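Home Builds Visits Parts Bin About

Visit notes: Thursday at the Resgate shared workshop

5 min read

Got to Resgate a little after 6, parking is terrible, go in by the side door next to the tire place. Sixty bucks a month for membership, day visitors free if you sign the sheet. I signed the sheet.

Quick notes before I forget it all. I went for one thing, the gripper build on the back bench, they call it Nurna. Hand-held. You hold it and squeeze and do the job yourself, camera looks down at the fingers, and later the arm is supposed to learn from what you did. The arm is a secondhand Toivonen, bolted to a door on two sawhorses. Wasn't running. Waiting on a power supply.

First hour was mostly the print room. Four printers, one dead, one doing somebody's planter. Finger sets take most of an evening each so there's a queue on the whiteboard and people get a bit sharp about the queue. All dark green because that was the filament on sale. They're on version 15 of the finger. I saw a shoebox of the old ones and got to handle them, the early ones are way too thin, you can bend them with your thumb. Later ones got blocky. Better.

Brass inserts go in with a soldering iron. I got to do three. First one went in crooked, second one fine, third one I pushed too deep and had to back it out with a screw. Trick is to let the iron's weight do it and stop a hair early, then press flat with a scrap of aluminum. They keep a jar of them, M3, and a smaller jar of M3 that somebody swears is a different M3. Did not get an answer on that.

Then software, which I followed maybe half of. They use Clivico for sorting the recordings. 2,513 clips so far, mostly folding dishcloths and putting mugs on a rack. You go through them and toss the bad starts. There was coffee, and a long argument over whether a clip where you drop the mug and pick it up again is a bad clip or a good one. I was on the good side. We lost.

Cost: I asked, because I want to do this at home. The printed parts are cheap. Camera is the pricey bit. The pads were a $39 roll of foam sheet which will last them forever unless they keep redoing them at this rate.

And they do keep redoing them. Pads are the weak spot on the whole thing.
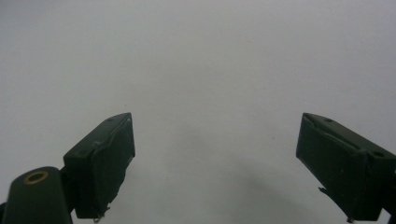 Corners go first. The foam gets ragged along the edges and then starts to peel, and once a bit is hanging off you can feel it snag on cloth. Things tried so far: double sided tape (no), contact cement (ok but stinks), super glue (went hard and lost the grip). Next idea is to print a shallow lip around the pad face so the edge is tucked in and not just sitting out there. I like that one. Means another finger version though, and back in the queue.

I suggested sanding the print face before gluing. Got a look. They do that already.

Last half hour I had a go with it, mugs only. Harder than it looks. You want to use your wrist and you can't much, and I kept coming in too low. Arm ached after. A lighter handle would help and they know it, half the wieght is the mount.

Took home one old finger, a printout of the parts list and six inserts in a sandwich bag. Going to start with just the fingers and a cheap handle, no camera yet. Printer's been acting up so first I have to fix that.

Next open evening is in June, bring your own safety glasses, thiers are scratched to hell.

14 shares | 6 comments

Older Newer Back to Visits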